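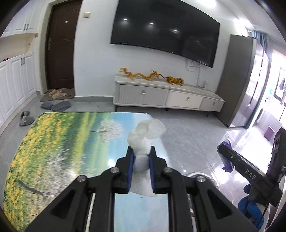
家里的垃圾桶多久倒一次合适？

厨房的每天倒一次，卫生间的两天一次，卧室和书房的三四天一次。夏天一律再提前一天，装过鱼虾的当晚就走，不过夜。

知道了这个，这一页其实可以关掉了。愿意往下看的，多半和我一样，曾经在某个闷热的晚上提着一个滴水的袋子走过整条走廊，然后拿着拖把原路返回。

我住在Kundley公寓，一室一厅，三个桶，一个人加一个常来蹭饭的朋友Kiran Kushwaha。下面这套办法用了两年多，中间改过好几次，每次改都是因为闻到了什么。

一、桶放在哪儿

桶要放在你制造垃圾的地方，哪怕那个位置不好看。装修图里的垃圾桶总是藏在柜门后面，拍照的时候当然没问题，等你一手鸡蛋液、一手蛋壳，再去开那扇柜门，就知道那把手平时是谁在擦了。

厨房的桶靠近水槽，离灶台至少一步远，离热源近了味道出来得快。书桌旁边放一个小的，专收纸巾、包装纸、便利贴。卫生间的放在坐着够得到的地方，不解释。

卧室我建议不放。放了以后你会开始在床上吃东西。

二、桶多大

一个人住，厨房桶八到十升足够。我刚搬进来的时候买了个三十升的Dreltum，心想倒得少，省事。结果它从来没满过，我也就从来没倒过，第二周打开盖子的时候，里面的生态已经相当完整。

大桶的麻烦在于它让你觉得还能再等等。小桶一天就满，满了就得倒，这件事不需要意志力。

书桌和卫生间的桶，五升左右，圆的方的都行。圆的好洗，没有死角；方的贴墙，省地方。我选圆的，洗桶的是我。

要不要盖子：厨房要，卫生间看个人，书桌不要。脚踏的比感应的耐用，感应的那种在你路过时也会热情地张开嘴，晚上尤其吓人。

三、袋子怎么套

套袋子这件事，大家都觉得自己会，然后过半小时袋子就整个滑到桶底去了，苹果核直接贴着桶壁。

正确的步骤如下。

1. 把袋子抖开，捏住两边往下一甩，让里面进满空气。别用嘴吹，你不知道它在仓库里躺了多久。

2. 袋底先放进桶里，用拳头把底部压实，把角撑开。

3. 袋口翻到桶沿外面，翻下来的部分至少要有一掌宽。太短，扔个重点的东西它就进去了。

4. 桶和袋子之间会有一包空气，袋子鼓在中间，像个不肯坐下的客人。用手贴着桶壁从上往下捋一圈，把气赶出来。

5. 袋口太松的，在一侧拧一下打个小结，收紧再翻。

桶带内圈或者压环的，袋口塞进环里就好，外面看不见袋子，清爽一些。嫌翻在外面难看的人也可以把袋口往里折，贴着内壁，只适合扔轻东西的桶，纸团、糖纸之类。厨房桶这么干，我祝你好运。
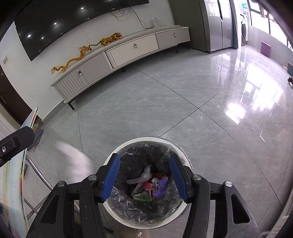

装着几团包装纸和碎屑的桶，袋口贴着内壁。

四、袋子怎么选

看两样：尺寸和厚度。

尺寸的算法是，桶口周长除以二，再加两三厘米，就是袋子的宽度。桶高加上半个桶底直径，再加一掌，就是袋子的长度。量一次，写在手机里，以后在超市货架前就不用张开双手比划了。

厚度不用追求，干垃圾用薄的，厨余用厚一点的。最便宜的那种袋子，一卷能扯很多个，可是每次都要套两层，这笔账我算过，没有省下来。

至于带香味的袋子，我买过一次Gritton的柠檬味。用了一周，厨房闻起来像有人在柠檬园里丢了一条鱼。剩下的大半卷送给了Kiran，他说挺好，从此他家我也不太去了。

颜色随意。深色遮丑，透明的方便分类检查，有些小区只收透明的，先看楼下的告示再买，别像我一样一次囤200个。

五、湿的怎么处理

厨房垃圾会臭，主要是因为水。把水去掉，味道能少一大半。

水槽里放一个沥水篮，菜叶、果皮先在里面待一会儿，睡前再倒进桶里。剩汤剩水过一遍滤网再扔，固体进桶，液体进下水道，油除外。

油要等它凉透，用旧报纸或者厨房纸吸掉，包好再扔。直接倒进下水道的人，早晚会认识一位通下水道的师傅。我认识的那位收300，态度很好，还问我平时是不是喜欢炸东西。

茶叶渣和咖啡渣晾干以后可以垫在桶底，吸一点潮气。效果有，不大，但是扔之前还能再用一回，心里舒服。

鱼内脏、虾壳、鸡骨头这类，当天不倒的话，装小袋扎紧，放冷冻室，倒垃圾那天拿出来。记得贴个标签。我有一次没贴，Kiran差点拿它煮了汤。

六、轻的怎么处理

纸巾、糖纸、快递填充物，这些东西不臭，就是占地方。揉成一团的纸巾比叠好的大得多，一桶看着满了，往下一按只有个底。

按可以，隔着东西按，比如拿一个空纸盒往下压。手直接伸进去的，迟早碰上一根牙签。

糖纸和包装袋可以打个结再扔，不会一开窗就满地跑。塑料包装上沾着酱汁的先冲一下；冲不干净就归到其他垃圾里，别为了一个酱包浪费半池子水。

碎玻璃和刀片要包好：先拿厚纸裹两层，再缠胶带，外面写上“小心玻璃”。收垃圾的人也有手。

电池单独放一个罐子，满了送回收点。我那个罐子从去年二月放到现在，还差一点满。

七、怎么倒

装到八成就该收口。装到十二成的人需要用膝盖，我见过。

先把翻在外面的袋口提起来，慢慢往上拎，让空气从旁边进去。如果袋子吸在桶里拔不出来，别使蛮劲，用手指把一侧袋口拨开一点，漏点气，它自己就松了。老是吸住的桶，可以在桶身靠下的位置钻两个小孔；装厨余的桶就别钻了，万一漏汤，你会后悔得很具体。

收口时把空气挤掉，再拧两圈打结。拎出去之前，一只手托一下底，看看漏不漏。漏就套第二层，站在家里套，别等到电梯里。

倒完马上套新袋子。这一步最容易忘，忘了以后的第一样垃圾必定是湿的。我的办法是把整卷袋子放在桶底，套着的袋子下面，拎走一个，底下就有下一个，不用满屋子找。

八、洗桶

两周洗一次，夏天一周一次。没漏过也要洗，桶壁会吸味道，塑料尤其记仇。

需要的东西：洗洁精、小苏打两勺、一把专用的长柄刷，还有一副手套。刷子一定要专用，并且写上字，理由我不想回忆。

先倒一点热水晃一圈，倒掉。撒小苏打，加洗洁精，再加600毫升左右的热水，盖上或者放着，等一刻钟。然后刷内壁，刷桶沿下面那一圈凹槽，刷盖子背面。凹槽是重点，多数人洗完还有味，问题都在那里。

冲干净以后倒扣晾干，最好晒一下。里面还潮着就套袋子，等于给霉菌搭了个带顶棚的家。

白水醋可以去味，但不要和漂白水一起用，两样混了会出有毒的气体。要用漂白水就单独用，兑水，开窗，戴手套，冲干净之后再谈别的。

桶下面的地砖也顺手擦一把。瓷砖缝里的那一圈黄印子，就是以前每次“好像没漏”的总和。

九、小飞虫来了怎么办

先找源头。通常是一颗滚到桶后面的葡萄，或者洋葱筐最底下那个已经不太像洋葱的东西。

源头扔掉之后，拿一个小碗，倒一点醋和糖，加一滴洗洁精，蒙上保鲜膜，扎几个小孔，放在桶旁边过一夜。第二天早上碗里会很热闹。重复三四天，同时每晚倒垃圾，基本就清了。下水口也要用热水冲一下，有些虫是从那里上来的，跟你的桶无关，冤枉它好几天了。

杀虫喷雾在厨房里少用。喷完你还要在那儿切菜。

十、几个经常有人问的小事

桶底放报纸有没有用？有，吸漏下来的汤，两天换一次。不换的话，它会变成新的问题。

出门旅行前怎么办？全部倒空，桶洗好，盖子开着。冰箱里那半盒豆腐也一起带走，它撑不到你回来。

合租怎么分工？写在纸上，贴在桶上方，谁把它压到八成以上谁倒。我们以前在Yadav那边合租，四个人，靠这张纸过了一个夏天，纸后来也沾上了酱油，就顺便扔了，当晚轮到我倒。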